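The Door at Driltstead

By the spring the Dornus machines had taken over the night round at Driltstead, and those of us who used to walk it were moved upstairs to a warm room with eight screens and a kettle, and told we were supervisors now. I had walked that building for years, all 108 doors of it, and I could have told you with my eyes shut which ones stuck in damp weather and which wanted a shove with the hip.

The machines couldn't, of course, so they practised. Zallel, who ran the contract, built them a pretend building on the computer, and every night they sent us runs to watch and mark, good or poor, with a little box for remarks. I was told a machine might try the same door 1,000 times before breakfast, and I must say I felt for it, having had a few mornings like that myself!

Most people wrote "fine" in the box. I wrote rather more (my husband says I would write rather more on a parking ticket). I wrote that you keep hold of a handle until the door is properly moving, and that you go gently after midnight because somebody may be asleep behind it, and that you never, ever barge in on the accounts people in April. Whether anyone at Zallel read it I had no idea, but it was company of a sort, and I missed my feet aching more than I'd expected to.

Then one Saturday, a bit before six, with the tea gone cold and my coat already on, I opened the last run in my queue. It was a wooden door with a blue handle, in a room with a landscape on the wall and daylight at the window, and I sat down again with my coat still buttoned.
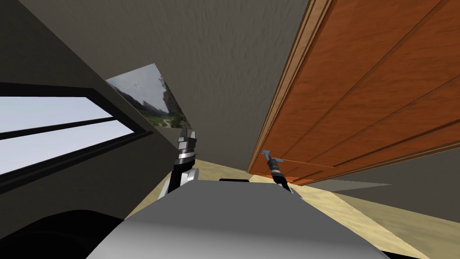 The Remarks Box

I typed, "Take your time, love," and marked it good. On Monday there was a reply waiting, the first I'd ever had, asking whether I would come in and talk to them about doors.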